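Notebook > Guest house > November
Home Rooms Walks Notebook Contact

November - the walking tour, second draft

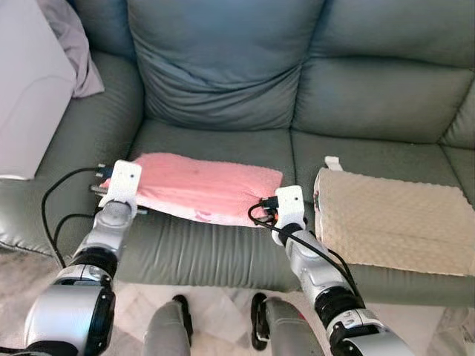
The grey-green sofa, with its big rounded arm.

Tried the new old-town route this morning and I'm so pleased with it! Started from the front door at 10 and went down to the Broto fountain first instead of last, which means guests get the square while the market is still setting up (the smell of bread down there, my goodness). Then up the Storadetti steps and along the wall to the viewpoint.

The steps are still the sticking point. Anyone with a pushchair will need the lane behind the bakery, which adds 500 metres but is lovely and shady, so I've drawn it on the map as a proper second route.

Tested the printed map from Emier too. Much better paper, folds flat, survived my back pocket. The tram stop is marked on the wrong side of the road though - please don't hand any out at the desk until I've fixed it by pen.

Bus 32 back from the viewpoint works brilliantly. It stops right by the gate and saves everyone the walk down on tired knees. Tickets have to be bought before boarding, so we want a little stack at reception.

Stopped at the Hoshino tea room and they're happy to take our groups, but only before noon and they'd like a call the evening before. Try the plum cake!

Still to do:
- walk the lane in the rain, it looks slippery near the drain
- find out when the chapel is unlocked in winter
- new wording for the tour card, the old one still says we finish at 2

Next go will be the evening version, with torches. Can't wait.

4 comments | 11 shares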